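To: Steltow users and contributors list
Subject: Re: Relabeling of the packing episodes and the revised success figures

Dear colleagues,

The Steltow group thanks the members of the Dauda site for their message of Tuesday, which is quoted below in part. As several other sites have raised similar points off the list, we are answering here.

> We have read the revised note on the packing task and have two concerns.
> The first is the stage labels. In the October release each episode was
> divided into approach, grasp, transfer, place and release. The revised
> note merges approach and grasp into a single stage for soft items. Our
> own baseline was trained on the earlier labels and we would like to know
> whether the two sets of results can still be compared.
>
> The second is the choice of test episodes. The note says that the held-out
> set was drawn "across clutter levels" but does not say how the clutter
> level of an episode was decided. If it was decided by the number of items
> on the table, we would expect a table with few large garments to be rated
> as easy, when in our experience it is the opposite.
>
> We would also ask that the list be told before the labels are changed
> again, as retraining takes us most of a week.

On the first concern, the change was made after a review of how our annotators had applied the boundary between approach and grasp. For rigid items the boundary was marked consistently. For garments it was not. One annotator would mark the start of the grasp when the fingers first touched the cloth, and another would wait until the cloth began to lift. We gave the same 200 garment episodes to 2 annotators working separately, and the disagreement on this one boundary was larger than on all the others together. A model trained on such labels learns an average of two habits, and we did not think it right to go on reporting stage accuracy on that basis.

The full set contains 735 episodes. The raw recordings and the joint data have not been altered in any way, and neither have the labels for transfer, place and release. Sites that trained on the earlier labels may therefore compare their results with ours on those three stages and on overall task success. They should not compare on approach or grasp taken separately. A conversion script will be placed in the Memer repository under the labels folder. It merges the two early stages in any file that follows the October format and leaves everything else as it was.

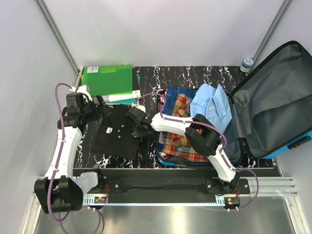 The question of clutter deserves a fuller answer than the note gave. The rating is not based on the number of items. It is assigned by hand from the opening view of each episode, on a three-point scale, and it is meant to reflect how hard it is to tell one graspable thing from its neighbors and from the table. Contrast counts for a good deal in this. A black garment laid flat on the veined black tabletop nearly disappears except where its lower edge crosses the white veins, and we rate such a view as high even when there is little else near the arms. The green and teal folders behind it are much easier to separate from the surface, although they lie one on top of the other. We accept that the term "clutter" is misleading for a rating of this kind. In the next version of the note it will be called "visual difficulty," and the written instructions given to the raters will be attached as an appendix.

The Dauda message is correct that large garments tend to be harder. In our results the policy with the separate cloth module succeeded more often than the plain policy on the items rated high, and the two could not be told apart on the items rated low. We do not wish to claim more than that. The high group in the held-out set holds only 20 episodes, and a small number of changed outcomes would be enough to close the gap. The revised note states the result too firmly in its summary, and the wording will be corrected.

There is one further matter which the message did not raise but which bears on any comparison between sites. Success in our scoring requires that the item be inside the lower compartment of the suitcase and released by both grippers. It does not require that the item be neatly folded, or that the lid could be closed over it. The Vakitz site has been scoring with a closing test. That is a reasonable choice and arguably the better one, but it gives lower figures for the same behavior, mostly on shirts and other items that rest partly over the rim. Until a common rule is adopted, we ask that every result posted to this list state which rule was used.

We are open to adopting the closing test for the next round — provided that it can be applied by a person from the final view alone, without handling the suitcase. Sites with an opinion on this are asked to send it to the list and not to individual members, so that the discussion is kept in one place.

As to notice, the request is fair. Future changes to labels or to the held-out set will be announced here before they take effect, and the earlier version will remain available in the Memer repository under its own tag. Sites in the middle of a training run may finish on the October labels and say so in their report.

Corrections to individual episodes are still welcome. Please give the episode number and the stage concerned, and keep each report to a single episode so that it can be tracked.

With regards,

The Steltow evaluation group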